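Chapter 9
Bedding Materials and Heat Transfer

9.1 Introduction

A sleeper at rest gives off heat and moisture through the skin. Part of this output passes upward into the covers and the air of the room. The rest passes downward into whatever lies beneath the body. Chapter 5 dealt with covers. The present chapter deals with the lower surface, which receives less attention in most household manuals and is harder to measure.

Three quantities are used throughout: thermal resistance, moisture uptake, and contact area. Contact area is the share of the body's underside that touches the bedding directly. It depends on the stiffness of the material and on the sleeper's weight.

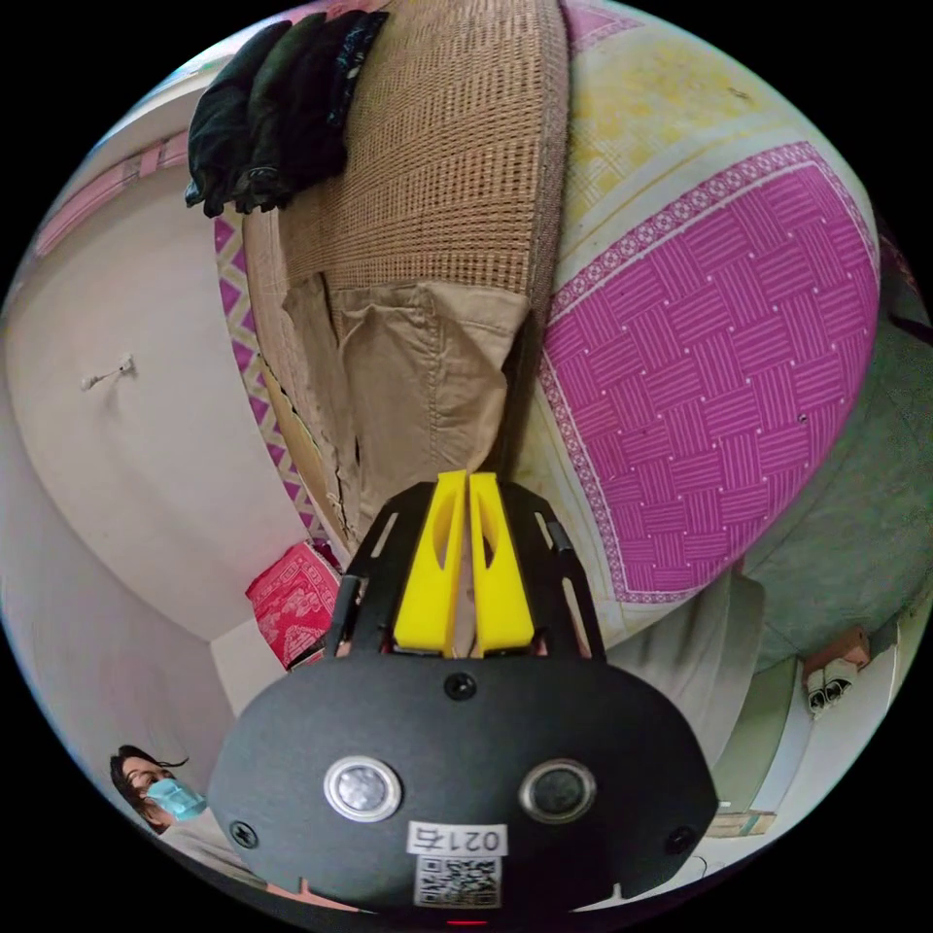

Figure 9.1 Two slotted yellow fingers in a black bracket.

9.2 Woven Surfaces

Woven mats are laid over a mattress or directly on a platform. A stiff weave bends little under load, so contact area stays low and air can move along the channels between strands. A soft cotton sheet follows the body closely and has a larger contact area.

Edge treatment affects service life. An unbound mat frays at the cut ends of the strands. A fabric strip sewn over the edge holds the ends in place, though the strip and the mat may shrink at different rates when washed.
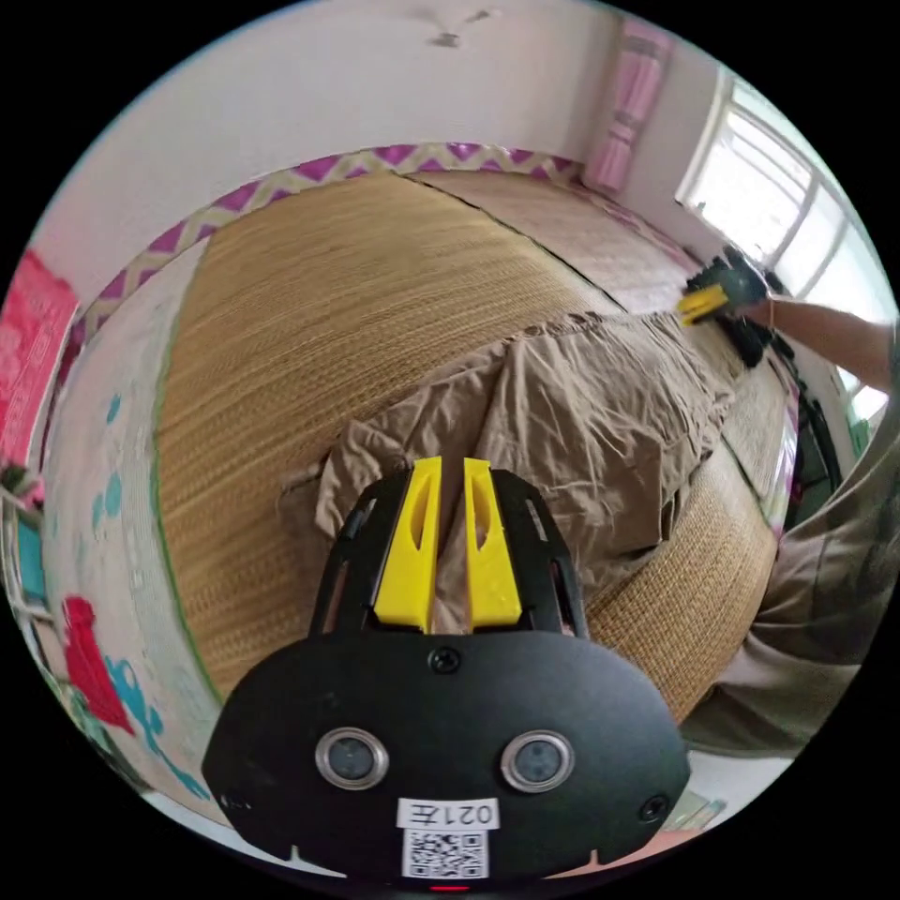 Figure 9.2 Woven straw sleeping mat with patterned fabric border.

9.3 Sources of Data

The tables in this chapter draw on the Sistonholm trials, in which 322 nights of skin temperature readings were collected under the direction of Ward Van den Broek. Readings taken during the first hour of each night were discarded. Values for foam and latex are given separately in Section 9.5.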